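Pre-Session Checks for Hand-Held Grippers: Tallisen Bench Procedure

Prepared by Niilo Koskela. Last revised Jun 4, 2024.

Scope

This procedure applies to hand-held two-finger grippers used for recording manipulation tasks on a table or bench. It covers the condition of the fingers and pads, the lighting on the work surface, and the record that goes with each session. It does not cover arm-mounted grippers, which have their own page, or battery handling.

The procedure is house practice at Tallisen. It does not replace the risk assessment for your site or the instructions from the maker of your gripper. Where the two disagree, follow the stricter one and send a note to the page owner so the text can be corrected.

Before you start

You will need:

The gripper, with its camera fitted and focused
A 3 mm hex driver
A lint-free cloth and the approved cleaner for the pad material
A hand lamp
The session log, paper or Godex
A spare pair of pads from the same batch

Clear the work surface completely. Task objects go on the side shelf until the check is finished. A check done around objects is not valid and must be repeated.

Step 1. Identify the gripper

Read the asset number on the body and enter it in the log. Do not copy it from the previous entry. Two grippers of the same model can carry different finger revisions, and recordings from different revisions must not be filed under the same number.

If the asset label is missing or cannot be read, stop. Tag the gripper as unidentified and put it in the hold bin. The shift lead assigns a new label after comparing the unit with the inventory.

Step 2. Inspect the fingers and pads

Hold the gripper under the hand lamp with the fingers open. Check each finger for cracks, starting at the base where it joins the body and working toward the tip. Flex the finger lightly by hand. Any click or visible movement at the base is a reject.

Check that every fastener called for in the assembly drawing is present. Open holes are acceptable only where the drawing shows them open. Never fill a hole with adhesive to get through a session.

Check the pads last. Run a fingertip along the edge of each pad with light pressure. Wear a glove if there is any chance of loose wire or a broken staple. The pad must lie against the finger along its full length unless the drawing calls for a free edge.
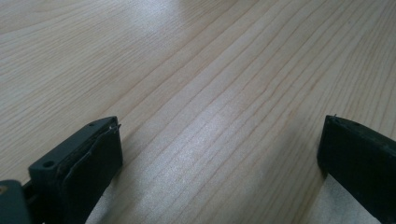 Pad edges and tips are judged with the fingers open and pointed at a bare surface, so that the outline of each tip stands clear of the background. Do this on every unit, including units that passed in the previous session. Dark fingers over pale wood give good contrast for the purpose, and a lip such as the one at the top of the left pad, where the sheet stands away from the plastic, can be picked out by its lighter edge. The thin sliver sticking up at the tip of that finger belongs in the same line of the log. Record both as "pad edge, left" and "protrusion, left," and record the small point on the right fingertip as "protrusion, right." Compare each entry with the assembly drawing before deciding whether the unit passes.

Use these three outcomes:

Pass. The pads and tips match the drawing.
Hold. A feature is present that the drawing does not show, and its origin is unknown. The unit is not used until the shift lead has looked at it.
Reject. A pad is torn, a finger is cracked, or a protrusion can scratch a person or an object. Tag the unit and remove it from the bench.

Do not trim a pad at the bench. Trimming changes the contact area, and there is no way to correct for it in recordings already made with the same pair. Replace both pads together, even when only one is damaged.

Step 3. Check the surface for glare

Glossy tabletops send overhead light back into the camera. The result is a washed-out area in which surface detail becomes weak or disappears. This matters for any tracking method that relies on texture, and it matters more when the task objects are themselves pale or shiny.

Hold the gripper at normal working height and look at the live view. Move it slowly across the whole work area, then tilt it to each side. Note where bright patches appear and whether they travel as the gripper moves. A patch that travels is a reflection. A patch that stays with the table is a stain, wear, or cleaner residue, and should be wiped and checked again.

Correct reflections in this order:

1. Turn off any lamp that points directly at the table.
2. Move the work area to another part of the same table.
3. Fit the Pitkänen diffuser to the overhead light.
4. Lay down the matte mat.

The mat is the last choice because it changes the background for the whole session. If it is used for one recording, it stays down for all recordings in that session.

Do not lower the exposure to hide a reflection. Dark fingers already sit near the bottom of the usable range, and a lower exposure removes the detail needed to judge the pads.

Step 4. Open and close cycle

Run 14 full open and close cycles with nothing between the fingers. Use an even pace. Listen for scraping, and watch that the tips meet squarely at the end of each closing stroke. Stop at once if a pad folds, catches, or shifts.

After the last cycle, open the fingers fully and repeat the pad inspection from Step 2. A pad that was flat before the cycles and is lifted after them is a reject.

Step 5. Record the check

Enter the following in the log:

Asset number
Finger revision
Pad batch
Outcome from Step 2 for each finger
Surface and lighting, including any diffuser or mat
Name of the person who did the check

Save one still from the live view with the fingers open and the surface clear. File it with the session under the Zusosley naming rules.

Service limits

Replace pads after 400 recordings, whatever their condition. Replace them sooner after any reject under Step 2 or Step 4. Fingers have no fixed limit, but a unit that has been dropped goes to hold until both fingers have been removed and inspected at the base.

Changes in this revision

The cycle count in Step 4 has been fixed at 14. It was previously left to the operator.
The rule against bench trimming now covers all pad materials.
The form issued in October is withdrawn. Destroy any paper copies kept at the bench.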